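Chapter 7
Empty Vessels: The Basket as a Unit of Household Order

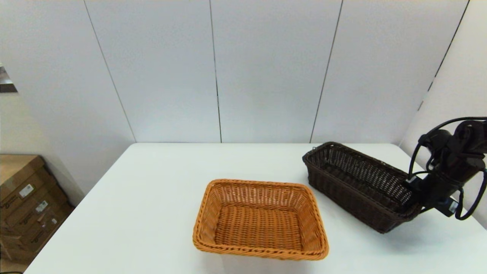 Mwende Barasa
Senior Lecturer in Domestic Material Culture

Put two empty baskets on a white table and leave the door open. Within a day one will hold a phone charger, a lemon and a letter from the council. The other will hold bread, if you are lucky. Students who have lived in a share house can skip this paragraph.

Chapter 6 dealt with drawers, where objects go to be forgotten. Baskets are more optimistic. They have no lid, so whatever goes in stays on view, and the household can go on believing it will be dealt with.

Consider the two woven baskets that open this chapter. The caramel-orange one is rectangular, with rounded corners, sloping sides and a thick braided rim. Its weave is tight, and a tight weave forgives small contents: keys, coins, the spare button from a coat given away in September. The dark brown one is long and narrow in the manner of a bread basket, with an open lattice along its sides. It will carry a loaf with dignity and lose a paperclip at once.

Shape, in other words, makes suggestions. Owners are free to ignore them and generally do. In the Plovine household diaries, which we return to in section 7.3, one family kept a bread basket on the bench for 365 days and recorded bread in it on 18 of them. Its usual tenants were sunglasses and batteries of uncertain charge – the diarist's phrase, and a generous one.

Three terms will be needed before we go on. Capacity is what a basket can hold. Assignment is what the household has agreed it holds. Drift is the difference between the agreement and the contents, and it takes up most of the chapter.

Before reading section 7.1, choose a basket at home and write down its assignment from memory. Then tip it out on the table. Keep the list handy for the exercises, and put the lemon in the fridge.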